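Families and Everyday Life
Handout 4: The family meal, and what we are told it does

We use cookies to remember your settings and to see which pages are read. Accept all | Manage choices

These notes go with the May lecture. They aren't a transcript. I have left out the long detour about school dinners and added a section on the Kelton interviews, as several of you asked where the quotations came from.

Reading before the seminar: Renaud, chapter two (photocopy), and the short piece by Huet. If you only have time for one, read Huet. It is badly organised but he shows his figures.

1. The claim

You will have met it in magazines, in leaflets from the doctor's surgery and possibly from your own mother. Children who eat with their families do better. They get better marks, eat more greens, have wider vocabularies, sleep well, stay out of trouble and talk to their parents when something is wrong. Sometimes a number is attached: so many meals a week and you are safe.

I want you to be suspicious of any one thing that is supposed to do all of that. When a bottle of tonic promised to cure baldness, gout and low spirits, people learnt to put it back on the shelf. The family meal gets an easier ride because we like it. Most of us have at least one good memory of a table, and the claim flatters the memory.

Colette Renaud puts the strong version of the case, and puts it well. For her the meal is "the one appointment a family keeps with itself". Write that down if you wish, but next to it write: how would we know?

2. Who eats together?

Start with the obvious trouble. Families who sit down together most evenings differ from families who don't in a great many ways before anyone picks up a fork. They are more likely to have a parent home by six. They are more likely to have a table, and a room to put it in. Nobody is on nights. The children are often younger, and younger children give less trouble of the sort these surveys ask about.

So if you line up the two groups and find that one is happier, you have learnt something about the two groups. You haven't yet learnt anything about meals.

The usual answer is that the researchers "allowed for" income and so on. Look at what was allowed for and how it was measured. Income in bands is a blunt tool. Two households in the same band may have quite different evenings if one of them has a grandmother living round the corner and the other has an hour on the bus.

There is also the direction of things. A fifteen-year-old who is getting on badly with her father will find reasons to be elsewhere at seven o'clock. Count her missed meals and you can make the missed meals look like the cause of the row. I asked for a show of hands on this in the lecture and most of you had done it yourselves.
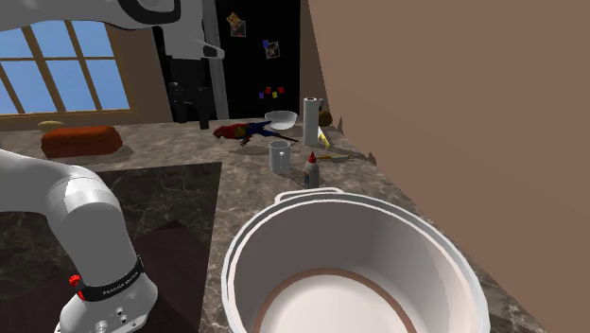

3. The Brerkdale survey

This is the study people in our area tend to quote, so it deserves a closer look. Florian Huet sent a form to households in Brerkdale and had 347 back. One adult in each home filled it in. It asked how many evenings in the past week "the family" had eaten together, and then a page of questions about the children.

Points to notice:

– One adult answers for everyone. The person who cooks tends to remember more shared meals than the person who was late for them. Huet says so himself, in a footnote.

– "The family" isn't defined. Does it count if Dad eats standing up? If the eldest is at work? Some people wrote in the margin to ask, and the margins are the best part of the data.

– "Together" isn't defined either. Four people facing a television may or may not be together. I can think of evenings in my own childhood when four people facing each other certainly weren't.

– The same adult reports the meals and the children's behaviour. Someone in a cheerful mood will give cheerful answers to both halves of the form. That alone can produce a link.

– The past week was a week in term time. Ask in August and you would get something else.

The link Huet found was real but small, and it shrank when he set aside the homes with children under 10. He is careful about this. The newspaper that reported it was less careful, and the leaflet that followed the newspaper was not careful at all. Trace a claim back through those three stages at least once in this course. It is a dull afternoon's work and you will never read a leaflet the same way again.

4. What people say when you let them talk

The Kelton interviews were done by Gaëtan Baudry over one winter. He spoke to 13 adults who had grown up in large families, all of them past sixty by then, and asked them to describe an ordinary meal from when they were small. He told them he didn't want Christmas.

He got Christmas anyway, from nearly all of them. This is worth dwelling on. Ordinary meals leave very little behind. People fill the gap with the big occasions, or with a rule ("you ate what you were given"), or with where everyone sat. Seating comes up again and again. People who couldn't name a single dish could draw the table.
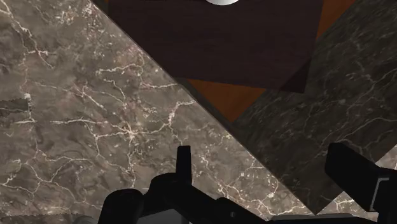 Veined stone, partly in shadow

Several of them remember the meal as hard work. One woman, second of eight, hardly sat down between the ages of nine and sixteen, as she and her sister carried and cleared while the boys talked. Her younger brother was interviewed separately and recalled "lovely long suppers, all of us round the table". Both were telling the truth, as far as I can judge. If you had sent that household Huet's form, it would have scored seven out of seven.

Another man remembered silence. His grandfather didn't allow talk until the plates were empty, and the children had worked out a system of kicks. He spoke of this with great fondness. I don't know what to do with the fondness, and neither did Baudry, who leaves it without comment.

A warning about this material too, so that I am not accused of going soft on the side I prefer. Thirteen people is very few. They volunteered, which suggests they had something they wanted to say. And a memory told at sixty-odd has been told before, at weddings and over the washing-up, and has been improved each time. What you have is a story the family has agreed to keep, or that one member of it has refused to drop. It is good evidence of how people think about their childhood. For what was on the plate it is poor.

5. Was there ever a golden age?

Anatole Delaunay's essay takes it for granted that families used to eat together and have stopped. Ask him when. He points to the years of his own boyhood, as people generally do. Go back to that period and you find writers complaining that the family table had gone, and pointing to the years of theirs.

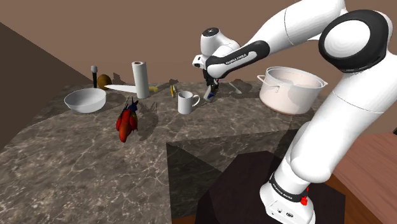

There are plenty of reasons to doubt the picture of everyone gathered at one time. Shift work is old. In many homes the father was fed first, and better, and the children had bread and something at the kitchen door. In better-off homes the children were given their tea upstairs by somebody paid to do it, and the parents dined at eight without them. Lodgers ate with some families and so turned up in the memories as uncles. The meal that Delaunay mourns did exist, for some people, for a couple of decades, and usually depended on one woman being in the house all day.

I would add that the things he blames keep changing. In the first edition it is the television, in the second the microwave, and in the third, which is the one in the library, it is the telephone. The argument around them hardly moves.

6. What is left

More than you might think. I don't want anyone going home to announce that supper is a fraud.

It seems fair to say that a regular time when people in a household see each other is probably useful. It needn't be a meal. Dorian Hoarau, whose own notes on car journeys I handed round last term, argues that the drive to school does much the same work for the families he visited, and that teenagers talk more freely when nobody can look straight at them. His evidence is no better than Huet's. But it is no worse, and you don't see leaflets telling parents to drive more.

It also seems fair to say that a bad meal is a bad hour. None of the surveys I have read asks whether the meal was pleasant. Renaud brushes this aside on page 64, in one sentence, and I would like you to find the sentence and decide whether it will do.

For the seminar

Bring one page on an ordinary meal from your childhood. Ordinary means you can't remember the date and no one was being celebrated. Then, if you can, ask somebody who was at the same table to tell you about it before you show them yours. Brothers and sisters are best. Don't correct them while they are talking.

Mark in the margin anything you both say, and anything only one of you says. If you have nobody to ask, or would sooner not, use the two Kelton extracts at the back of the photocopy pack (the sister and brother) and do the same with those.

We will spend the first half on these and the second half on Huet's form, which I'd like you to try filling in for last week. Keep a note of every point at which you had to guess.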